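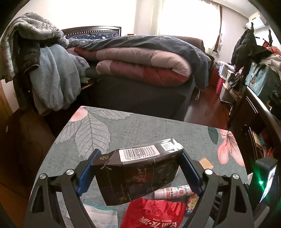 How often should the finger pads on a hand-held gripper be changed, and do you have to redo the zero after?

gripbench_2

Change them when the texture has gone flat where the parts touch, or at 4,000 closes, whichever comes first. Redo the zero every time a pad comes off, even if the same pad goes back on. Pads are never the same thickness twice once there's adhesive under them. Takes a couple minutes. Skip it and your width numbers are off for everything you record after.

Home Browse Grippers Arms Sensors Unanswered Log in

posted by shopfloor_kz
2026-01-17

More detail on what I asked up top. It's a Flukine two-finger hand unit, trigger type, used for pickup recording. Boxes, pouches, small packets, whatever's on the list. Pads are the stock textured ones. Lately flat boxes rotate in the jaws when I lift them off center. Pouches are fine. Also the closed reading used to be 0 and now it sits a bit above, and it doesn't always come back to the same number.

What I did so far:
wiped pads with alcohol
charged overnight
tightened every screw I could get a driver on

The last one may have been a mistake, the trigger feels heavier now. I logged 1,090 closes on this set so I figured they weren't due yet. Bought used though, so who knows what was on them before. Don't want to order pads if it's really the pivots.

7 comments Share 3

gripbench_2

Ok, with the extra info. Two seperate problems I think.

Heavy trigger = pivots too tight. Those pivot screws are not clamp screws. They hold the arm on and set side play, that's it. Back them off until the arm swings under its own weight with the linkage unhooked, then go in until side wobble is just gone. Stop there. Drop of the weak threadlocker, not the strong one. Let it cure before you use it or the screw walks right back out.

Closed reading that drifts = drag in the same pivots, most likely. The arms stop short by a different amount each time. Fix pivots first, THEN look at pads, then zero. Doing the zero first is a waste, you'll do it again.

Order I use:

1. Power off, battery out.
2. Unhook the linkage. Note which hole it was in. Take a picture with your phone.
3. Free up one arm, then the other. Don't do both at once, easy to mix up the washers.
4. Old pads off. Warm them a little, peel from the tip end. Plastic scraper, no blade.
5. Clean the jaw face untill a cloth comes off clean. Let dry.
6. New pads. Line up the back edge, press from the middle out. Hold 30 seconds each.
7. Linkage back on, same hole.
8. Leave the jaws closed on a folded cloth, 40 minutes minimum. Overnight is better.
9. Battery in, jaws closed with nothing in them, zero it. Open and close ten times, watch the number. If it wanders, back to the pivots.

Pads always as a pair. One new and one old and the box turns toward the worn side, looks exactly like what you have now.

lowtorque

just flip the pads top to bottom, worked for me. got another few months out of it

 gripbench_2: Not on the stock ones, the adhesive won't take a second time. You must have the screw-on kind.

 lowtorque: oh. yeah mine are Erkden screw ons. never mind then

kornville_cell_nights

Came from the other direction, we had four of these at the Kornville bench and chased the same rotating box thing forever. Pads were fine. Pivots were fine. The two arms weren't meeting square. Somebody had dropped one and the left arm had a very slight twist, couldn't see it by eye.

Check: strip of plain paper between the pads, close gently, pull. Do it at the tip, middle, back. Should drag the same at all three. If it slides free at the tip and grabs at the back you have an alignment problem and new pads will hide it for a week, tops. Do NOT bend the arm back. Replace the arm. We bent one back. It cracked at the pivot hole.

Other stuff, no particular order:

- alcohol is ok on these pads but let them dry all the way. Grip is worse for a bit right after. If you wiped and then tested right away that test doesn't count
- shiny boxes and anything with coating will turn before plain cardboard does. Keep one plain carton on the bench as your test piece and use only that. Otherwise your comparing pads to packaging
- lift point matters too, a long box held at one end is going to swing on any pad. Test at the middle first
- do the zero with the unit in the position you hold it. We did ours lying flat and got a differnt number upright. Small but there
- look at the status light before you start the zero, ours will let you run it on low battery and the value doesn't save
- write the pad date on tape on the handle. Not in the log. Nobody opens the log

Spares: we get ours through Shaikh, they sell the arm with the bushing already pressed in. Worth it. Pressing them at home is a pain without the right drift.

shopfloor_kz

Ok update. Backed off the pivots, trigger is light again and closed reading comes back the same now. Paper test drags even tip to back. Box still turns, less than before. So pads it is, pair ordered. Texture is pretty smooth in the middle now that I look at it with a flashlight. Will post after the zero.

 gripbench_2: Good. Keep the old pair for checking the paper thing later.

 kornville_cell_nights: tape on the handle!!

12 helpful Share 5

Related

Flukine trigger sticks halfway, spring or linkage?
Which threadlocker for small pivot screws
Erkden screw-on pads on a Flukine jaw, will they fit
Zero value lost after battery swap
Width reading jumps when the cable moves
Cleaning pad residue off an aluminum jaw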